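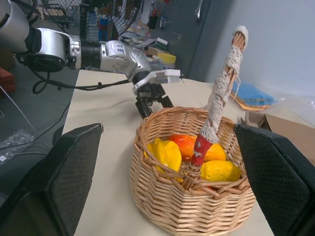
Wicker basket with the artificial fruit, lace on the handle.

December, 9:40 in the morning

Glue trials for the basket handles, continued. The old batch of starch paste is finished, so today was the first go with the new one from Wumton. Mixed it at 30 g to the half liter, cold water first, then heated slowly with constant stirring. It went clear at the usual point but stayed thinner than the last batch. Left it to cool with a plate on top. By 11 it had thickened enough to brush.

Test strips: cotton tape on peeled willow, and the same tape on unpeeled. 17 strips altogether, clamped with clothespins and left on the rack by the window. The unpeeled ones are for Jenő, who still thinks the bark gives a better hold. Last time it came away with the tape, bark and all. We'll see.

Humidity in the room is low with the heating on. The willow soaked overnight and still cracked in two places when I bent it over the form. Irén says to soak the thick rods a second night and wrap them in a damp towel before use. Did that with the rest of the bundle. The thin ones from Dudás are fine, they bend after an hour or so in the tub.

1:15 p.m. – pulled the first three strips by hand. Two held, one peeled from the end where I had been mean with the paste. Brush further past the edge next time. No staining on the tape so far, but it should be looked at again once fully dry.
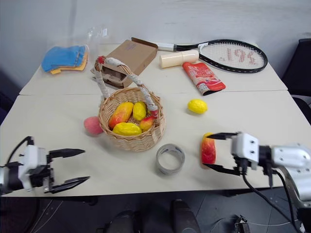

Cream-white tables, mango standing on the front of the right side.

Paper labels for the spring loan boxes came back from the printer with Oltton spelled with one t. Sent them back. 1000 of them, so no hand corrections. Jenő is calling the printer tomorrow about the date.

3:30 p.m. – hung the weight on four more strips. Peeled willow held overnight weight last month with the old paste, so that is what the new one has to match. Unpeeled already slipping at one corner.

To do:
– second soak for thick rods, change the water
– order tape, the narrow one, from Grenent
– write the batch number on the paste jar
– ask Irén where the good clamps went

Last updated: December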